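Cómo suena una biblioteca cuando todo el mundo está callado
Trabajo final de la asignatura Taller de Sonido y Espacio, segundo curso

Lo primero, una confesión: yo quería hacer el trabajo sobre bares. Tenía hasta el título pensado y una lista de sitios donde grabar sin que me miraran raro. Pero en la primera tutoría Dwynwen Kemeys, que nos lleva el taller, me preguntó qué iba a oír en un bar que no supiera ya de antes, y me quedé sin respuesta (y un poco picada, la verdad). Así que me fui a casa dándole vueltas y acabé en el extremo contrario: la sala de lectura de la biblioteca Sullari, donde llevo estudiando desde bachillerato y donde, según el cartel de la puerta, se guarda silencio.

La pregunta del trabajo es muy sencilla. ¿Qué se oye en un sitio donde se supone que no se oye nada? Y la segunda, que salió sola a las pocas tardes: ¿a la gente le molesta lo que suena fuerte o le molesta otra cosa?

Lo que hice

Trabajé con una compañera, Sun-ja Won, que se encargó de casi toda la parte técnica porque yo confundía los decibelios con los hercios hasta marzo. La idea era hacer grabaciones largas, de una hora, en tres puntos de la sala: junto a la puerta, en el centro y en el rincón de las enciclopedias, que es mi rincón favorito y que incluí sin ninguna justificación metodológica. Grabamos por la mañana, a media tarde y en la última hora antes de cerrar, que es cuando la sala se pone más rara.

Además pasamos un cuestionario en papel. Nos lo contestaron 51 personas, muchas más de las que esperaba, y eso que lo repartíamos susurrando. Hacíamos tres preguntas: qué sonido le distrae más, qué sonido ni nota y qué sonido echaría de menos si desapareciera. La tercera la puso Sun-ja casi de broma y es la que más juego ha dado, con diferencia.

Pedimos permiso al centro y no grabamos conversaciones. Cuando en una pista se entendía lo que alguien decía, la borrábamos entera. Perdimos así una hora estupenda de lluvia contra los ventanales, todavía me duele, por culpa de una chica que le contó a su amiga una ruptura con pelos y señales.

Lo que se oye

Pues se oye muchísimo. La ventilación está siempre, es como el suelo sobre el que pasa todo lo demás, un soplido grave que a los diez minutos dejas de percibir y que en la grabación parece un avión. La primera vez que escuché una pista con auriculares pensé que el micro estaba roto.

Luego están las sillas. Las sillas de Sullari tienen patas metálicas y a bastantes les falta la goma, con lo cual levantarse a por un libro es un acto público. En las pistas de media tarde hay momentos en que se levanta una persona y en el minuto siguiente se levantan dos o tres más, como si la primera hubiera dado permiso. No puedo demostrar que una cosa cause la otra, pero lo oímos tantas veces que al final lo llamábamos «el contagio».

Y las cremalleras, los bolígrafos de clic, la tos (en abril, con el polen, la tos merecería un trabajo aparte), las páginas, los portátiles que arrancan con el volumen puesto y el manotazo de pánico para bajarlo. El ascensor, que tiene una voz grabada que anuncia la planta con un entusiasmo fuera de lugar. El carrito de los libros devueltos, con una rueda que chilla.

Ese carrito me sirve para contar el resultado que más me gusta. Es, de largo, uno de los sonidos más agudos y desagradables de todo lo que grabamos. En el cuestionario casi nadie lo puso como molesto. En cambio, los susurros ganaron por goleada. Un susurro apenas asoma en la gráfica por encima de la ventilación, hay que buscarlo con lupa, y sin embargo la gente nos escribía párrafos enteros llenos de rabia contra los susurros. Una persona apretó tanto el boli que atravesó el papel.

Por qué creo que pasa

Aquí me meto en terreno pantanoso, porque estudio diseño y no psicología. Lo que leímos para el marco teórico viene a decir que la voz humana nos engancha la atención incluso cuando no queremos, sobre todo si se entiende a medias, porque nos ponemos a completar lo que falta. El carrito no dice nada. El susurro sí, y encima no te deja enterarte del todo.

Creo también que hay una cuestión de derecho. El carrito está trabajando, tiene que estar ahí. La tos no la elige quien tose. El que susurra podría no hacerlo, y eso cambia por completo cómo lo oyes. Varias respuestas iban por ahí: «si es sin querer no me importa», «lo que me fastidia es la falta de respeto». Una señora que va a leer el periódico cada mañana nos puso que a ella la distraen más los que chistan que los que hablan. Me pareció una respuesta buenísima y la incluyo aunque sea una sola.

Lo que no salió bien

Varias cosas. La primera, que el punto de la puerta no valió para nada: el sensor del arco antirrobo metía un zumbido en la grabadora y tuvimos que descartar todas las pistas de esa zona. Lo descubrimos tarde, claro, porque no revisábamos el material cada día como nos habían dicho que hiciéramos.

La segunda fue lo de apoyar la grabadora directamente sobre la mesa. La madera transmite todo. Cada codo, cada taza, cada persona que escribe con ganas tres sitios más allá aparece en la pista como si estuviera pegando martillazos. Lo solucionamos con un trozo de espuma de embalar doblado en dos, que no será muy profesional pero funcionó.
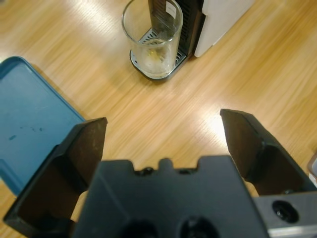
Con la espuma debajo, las pistas de la segunda tanda ya se podían comparar entre sí y son las que usamos para las gráficas del anexo. Las primeras las guardamos igualmente porque tienen su gracia: hay una en la que se oye a alguien tamborilear con los dedos durante un cuarto de hora seguido, con bastante ritmo, y Sun-ja la ha utilizado de base para otra asignatura.

La tercera es culpa mía. El cuestionario preguntaba por «sonidos» y parte de la gente entendió «ruidos», que no es lo mismo, y contestó solo cosas negativas incluso en la pregunta de qué echarían de menos. («Nada», escribieron varios, así, subrayado.) Si lo repitiera, pondría un par de ejemplos al principio, aunque Dwynwen me avisó de que entonces todo el mundo me habría copiado los ejemplos.

Lo que echarían de menos

Dejo para el final la pregunta de Sun-ja. Quitando a los del «nada», salieron las páginas al pasar, la lluvia en los ventanales, el sello de la fecha en el mostrador (¡que ya casi no se usa!) y, para mi sorpresa, la propia ventilación. Un opositor que va a Sullari a diario nos contó que los fines de semana pone en casa un vídeo de ruido de avión porque con el silencio de su cuarto no se concentra.

A raíz de eso hicimos una prueba pequeña que no estaba en el plan. Preparamos una mezcla de 15 minutos con nuestras grabaciones, solo ventilación, páginas y un poco de lluvia de un día en que no hubo rupturas, y se la pasamos a gente de clase para que estudiara con ella en casa. No tiene ningún valor estadístico y no lo presento como resultado. A mí me ha servido para estudiar dos parciales. A mi hermano le da sueño.

Propuestas para la biblioteca

Nos pedían cerrar con algo aplicable. La más barata es poner gomas nuevas a las sillas, que se compran en cualquier ferretería. La segunda, engrasar la rueda del carrito, aunque con los datos en la mano casi nadie lo agradecería. La tercera es la que defiendo de verdad: abrir una zona donde se pueda hablar bajito sin esconderse, en el vestíbulo de la planta de arriba, que está casi siempre vacío y tiene puerta. Quien susurra en la sala lo hace muchas veces por no tener otro sitio a mano, y bajar a la calle para preguntar una duda de un ejercicio da una pereza tremenda.

Le enseñamos la propuesta a la dirección del centro y nos dijeron que lo del vestíbulo lo tienen que mirar por el tema de la evacuación. Las gomas, en cambio, las han pedido ya.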